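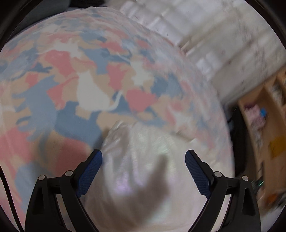 Noelia Garrido asked at the end of last session whether you really need a table for any of this, because she hasn't got one big enough and the floor is the dog's. Fair question! Use the bed. I do nearly all my folding on the bed, and so did my mother, and a made bed with a flat cover beats most kitchen tables for anything with sleeves.

Gultstead Evening Classes, Looking After Clothes at Home
Handout 5: Putting winter jackets away

So, the bed. Pull the cover tight first, all the way to the corners. A wrinkled cover gives you a wrinkled fold, and you'll be chasing lumps the whole time. If you have a patterned cover (I'm fond of animals, the more the better) it helps with light-colored clothes, as you can see the edges of what you're folding. White on white is a pain. Push pillows and spare bedding up to the far end and give yourself the whole middle. 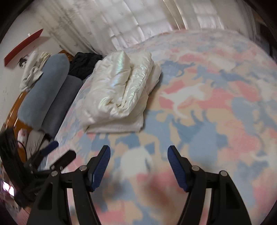
Next, go through the pockets. All of them, inside ones too. I once put a jacket away in March with half a granola bar in it and I'll spare you the rest. Zip the zipper to the top, close the snaps, and lay the jacket face up with the hem toward you. Spread the sleeves out and smooth the front with flat hands, working from the zipper outward. Don't press hard on padded ones, you only want the big air pockets out.

Then fold:
Left sleeve straight across the chest.
Right sleeve over it.
Sides in, a hand's width each.
Hem up to the collar, once. Twice if it's a short shelf.

If you wash it before storing, read the label, close everything up, and if spinning is allowed I'd stay at 900 or under. Dry it completely, and then give it another day, since padding holds damp in the seams long after the outside feels fine. Rodrigo Benítez brought in a long parka that smelled like a pond, and that was the whole reason.
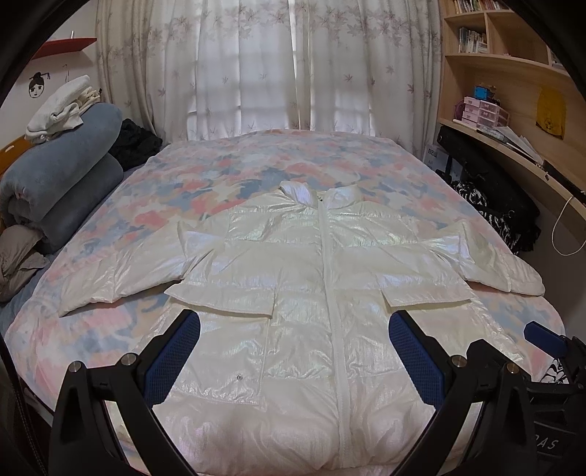 Should a puffy jacket be stored folded or on a hanger?
Folded loosely is fine for one season, with nothing heavy on top. A wide hanger is better if you've got the closet space, and vacuum bags are best kept for blankets.

For next time, please bring one jacket and one knit sweater. We're in room 569 again, and Telmo Tejada has the key if I'm late.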